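Home About Us What We Do Reports Support Us Contact

Sostora Community Supper Club
Progress report to the Ikonen Fund, second half of the grant year

Prepared by Hiwot Hadgu, project lead

Where we've got to

When I last wrote, we had a hall booking, a borrowed soup pan and a list of people who said they might come. I'm so pleased to tell you that the supper club now runs every fortnight and has served 318 meals since February. We planned for 20 people a sitting and have filled every place at the last 5. At two of those we squeezed in extra chairs from the corridor, and Marek Slanina has since asked the hall to let us have the bigger tables.

The mix of people is what I'm happiest with. Our first suppers were mostly retired neighbours from the Wemen estate (very welcome, and they still come!) but we now see young families, a few students and several people who moved here this year and are learning English. Diễm Đinh suggested we seat newcomers beside someone who has been before, and it has made the first half hour far less shy.

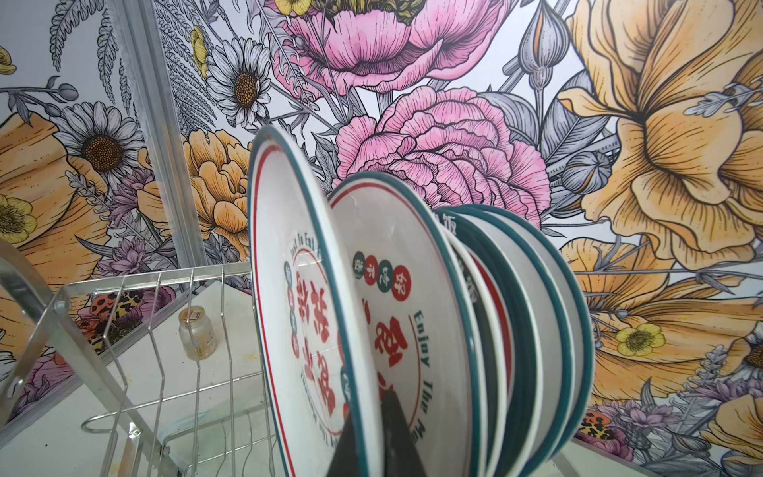 The cooking rota has settled down too. Each supper has one lead cook and two helpers, and the lead chooses the menu within a fixed budget. So far we've had lentil stew with flatbread, a Slovak potato soup, rice noodles with greens and a frankly enormous apple crumble. Shaohua Zheng wrote out the recipes in large print, with the quantities scaled up, and people take copies home. I've had two messages from diners who made the potato soup for their own families.

Food costs

We're slightly under budget on food, mainly thanks to the weekly veg box from Ekico, which is generous in winter and a bit heavy on cabbage. Oil and rice have both gone up. I'd like to move the underspend from printing into dry goods for the final quarter, if you're happy with that — the new figures are in the attached sheet. 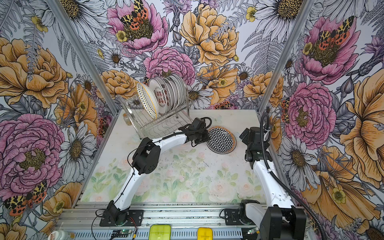
Flowered wall panels, a rose-print tabletop and the chrome dish rack.

Training

Six people have now passed their food hygiene certificate, against a target of four. Hendrik Baert ran the revision evenings at his kitchen table, complete with flash cards, and everyone passed first time. Two of the six had never taken an exam in English before. One of them has gone on to paid work in a school kitchen, and we had a cake for her at the next supper.

We haven't managed the knife skills session yet. The tutor moved away and the first replacement was too expensive. Marek is talking to the college and I expect to have a price next month.
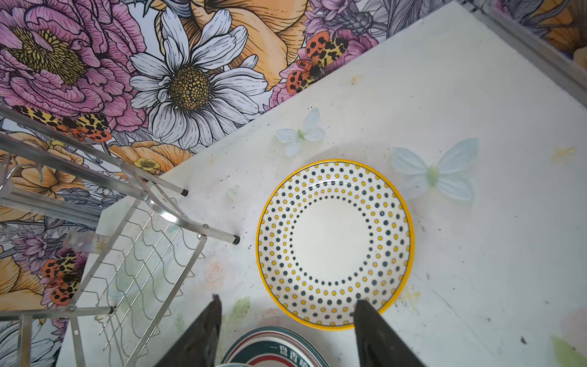 What diners told us

We left slips of paper on the tables and asked what people would change. The most common answer was "start earlier", so from the next supper we'll open the doors at 5.30pm instead of 6.15. Several parents asked for a corner where children can draw while the adults finish eating. We tried it last time with a roll of lining paper and it was a riot in the best sense. One person wanted less cabbage. Noted!

Quieter news: three regulars have started a walking group between suppers, which we had nothing to do with and are delighted by.

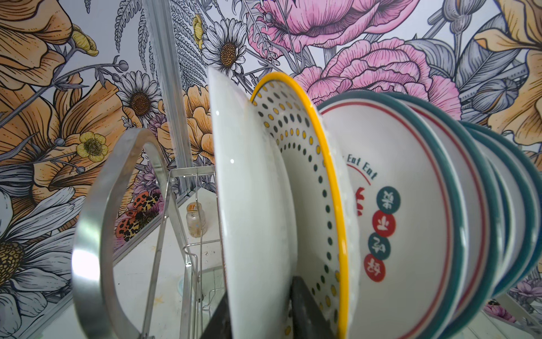
Dishes standing upright in the steel rack.

Next quarter

— Knife skills session booked and held
— Doors open earlier, with a children's corner at every supper
— Recipe booklet laid out by Shaohua and checked by Diễm
— A second lead cook trained for each month, so that illness doesn't cancel a sitting

The hall's rent is due for review and I'll let you know as soon as I hear. I'd love one of you to come and eat with us before the year is out. Tell me about any allergies and I'll pass them to the cooks.

Hiwot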